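Classroom Acoustics and Listening
Handout 4, 11/12/2018
Instructor: Nidia Ñahui

Reading for this session: Salazar, chapter 2, through the section on reverberation.

Background noise
Noise in a classroom comes from fans, hallways, traffic and the students themselves. A child in the back row hears the teacher's voice at a lower level than a child in front, while the fan noise may be the same for both. The difference between voice and noise is the signal-to-noise ratio. Young children need a better ratio than adults do to follow the same sentence.

Reverberation
Sound keeps bouncing after the speaker stops. Hard floors and bare walls make this worse. Long vowels cover the quiet consonants that come after them, so "cat" and "cap" get mixed up. Turning up the volume does not fix reverberation.

The Prornitz school survey
The survey covered 15 schools and 258 classrooms. Teachers filled out a one-page form, and 795 students did a short word-repetition task. Look at how the seating was recorded. We will come back to this in April when we cover study design.

Terms to know
Signal-to-noise ratio
Reverberation time
Critical distance
Remote microphone
Direct sound

Storing shared equipment
Charge microphones overnight. Keep each one with its own receiver and label both with the room number. Write down faults on the day they happen.

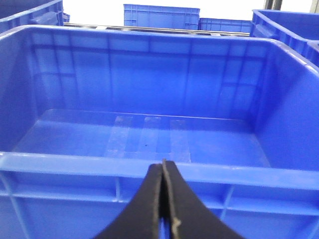 For next time
Read the Nirnutgate case and write one page on why teachers there stopped wearing the microphones after the first term. Use at least two of the terms listed in this handout. Groups working on the Gernance budget problem have a limit of $2,000 per school, including batteries.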